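Stesenley Ninby Two-Arm Teaching Station

Order code 1281-N

The Ninby is a bench-mounted station for showing a pair of robot arms a task by hand or by remote control. The operator moves two leader handles, and the arms on the table follow. Joint positions, gripper opening and video are stored together as one episode. In hand mode the leader handles are parked and the arms are guided directly by the wrist.

Base configuration

Two follower arms with parallel grippers
Aluminum extrusion frame, black, clamped or bolted to the customer's table
Two leader handles with trigger and clutch
Wollix recorder software, one seat

The table is not included. Any flat, rigid top will do. Frame feet are supplied for tops up to 75 mm thick.

Typical work

Most stations are used for sorting, packing and unpacking small retail goods. Baskets, trays and cartons can be placed anywhere inside the frame rails. Reach overlaps in the middle of the table, so either arm can take an item that is set down there. 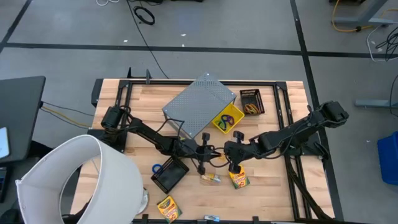 Crayon boxes and baskets on the station tabletop.

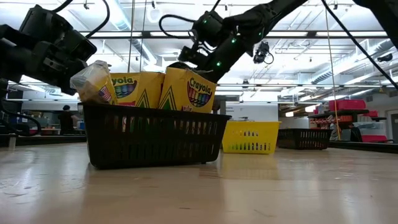
Specifications

Frame length: 1553 mm
Episode storage: 2000 episodes on the internal drive, then export or overwrite
Control modes: leader handles, hand guiding, remote over wired network
Gripper control: proportional, from the leader trigger

Recording a task

Set the start layout and save it as a reference still. Press the left clutch to arm the recorder and the right clutch to begin. Both arms hold position when the clutches are released – the episode stays open until it is saved or discarded. Bad takes should be discarded at the station. Sorting them out later in Wollix is possible but slow.

Hand guiding does not record trigger input. Gripper opening is set with the wrist buttons in this mode.

Options

Okabe foot pedal, for starting and stopping without the clutches
Spare finger set, soft or hard pads
Second recorder seat

Lead time and current pricing on request. Page revised 19 October 2024.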